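Play kitchen sets: scratches on the colored plastic, and what to keep

remedios_c
Posts: 2,132
2 December 2023

Sorting the play kitchen shelf at our toy library. The food is mostly from a Kamell set, the rest is mixed. The fruit cleans up well with dish soap and a soft cloth. The mint green cutting board has a slightly translucent surface and I would like to keep it that way, so no scouring pads.

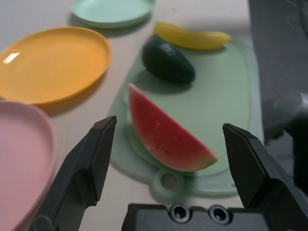
I store the watermelon, avocado and banana with the board, and the round plates go in a separate bin. The red strainer-type piece is the problem. Is there a way to get scratches out of glossy plastic, or do I withdraw it?

Remedios Cuesta

bunting_fan
Posts: 200

Plastic polish on a microfiber cloth, short strokes, rinse. I did this on a Bunting teapot in November. Fine marks faded, deep ones stayed.

tlw21
Posts: 21

I disagree with polish on anything that goes in mouths. Wash it and leave it. Scuffs are cosmetic. The only test I apply is a fingernail across the mark: if it catches or there is a raised edge, withdraw the piece.

bunting_fan

It rinses off. Read the label on the bottle.

tlw21

The holes are where residue sits. You would need a brush through each one. 

remedios_c

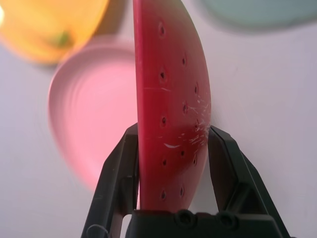 Red piece with holes, scratches toward the curved edge.

The short curved scratch is the brightest one. The fainter lines higher up do not bother me.

vokberg_parts
Posts: 2

Vokberg sells strainers separately, if you decide to replace it. Check the diameter first. The Zumotel one is smaller and will not nest with most bowls.

tlw21

I would not replace it for that. Do the fingernail test and put it back on the shelf.

remedios_c

Fingernail does not catch. It stays in the set, washed, no polish.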